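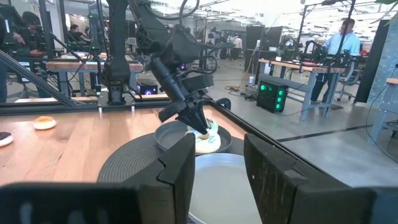
Bart Postma asked at the end of last session why the batter has to rest if the flour is already mixed in, and whether a thicker batter wouldn't do the same job. Fair question, didn't get to it. So, notes for Unit 4 — starches and batters.

Starch first. Granules take up water slowly in the cold, fast once heated. Resting = time for the flour to hydrate evenly. Batter thickens a bit on its own. Thicker from more flour is a different thing, you get a heavy middle and raw taste.

Gluten — stirring builds it, resting lets it relax. Overmixed batter cooks up rubbery. Lumps are fine!! Stop stirring.

Leavening. Baking soda needs an acid (buttermilk, yogurt). Baking powder brings its own. Double acting powder goes off twice, once wet and again in the heat, so it can stand a rest. Soda batters can't really, cook them soon.

Browning: sugars + protein, dry surface, medium heat. Wet vegetables in the batter slow it down. Salt and squeeze zucchini first, spinach too.

For the lab sheet:
600 g batter per bench, split in 4 bowls
rest times are on the Kenlow handout, pg 6
weigh everthing, no cups
write down the flip time for each one

Reading: Enriquez, chapter on flours. Skip the part about pasta, we do that with Finura in the fall.

Bring an apron. Lab reports go in the box by the door, late ones lose 50 percent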